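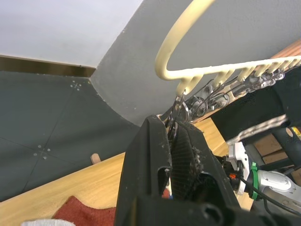 Cream rack, pegs along the bar, from below

Coated drying racks: recoat or replace?

hivthorpe_m
Posted 7:40 am
Looking for opinions on racks for a shared laundry room. The room serves 86 flats and stays at high humidity from October on. We have a mix of bare plastic racks and coated wire ones. The coated wire ones rust at the weld points first, then the coating lifts and leaves brown marks on shirts. Supplier (Pearce) quotes 300 for a full set of new coated wire. Is recoating with a brush-on vinyl worth trying?

drodgate
Posted 8:15 am
Recoating fails at the same welds. Moisture is already under the old film, and brush-on vinyl seals it in. You would have to strip to bare metal, treat the rust, prime, and then coat. At that labor cost, replace.

E. Charvát
Posted 9:02 am
Disagree in part. I stripped and recoated a set at Sellodstead and it lasted four winters. Two conditions: remove the old film 2 inches past any visible rust, and bake the parts dry before priming. Skip either and drodgate is right.

drodgate
Posted 9:20 am
Four winters at what humidity? And how many people have an oven that takes a full rack?

E. Charvát
Posted 9:31 am
Low 60s, with an extractor running. I used a heat gun on the joints. Slow, but it works.

Margit Jakab
Posted 11:48 am
Why wire at all? Plastic does not rust. The failure mode is sag, and you control that with span and load. Keep wet towels off the long bars and hang them near the supports.

hivthorpe_m
Posted 12:10 pm
Our plastic ones went brittle. Two pegs snapped last month with nothing heavier than socks on them.

Margit Jakab
Posted 12:26 pm
Are they near a window? Sunlight does that to cheap polypropylene. Move them to the inside wall.

hivthorpe_m
Posted 12:33 pm
South window, yes.

drodgate
Posted 1:05 pm
Moving them won't bring back the ones already exposed. Flex a peg by hand. If it whitens at the base, bin the rack. I would still fix the ventilation before buying anything. A fan on a humidistat costs 200 here, and it helps whichever material you end up with.

E. Charvát
Posted 1:17 pm
Agree on the fan. Set it to 60 percent.

hivthorpe_m
Posted 6:52 pm
Fan first, then. I will strip one wire rack as a test and leave the Pearce quote open until spring.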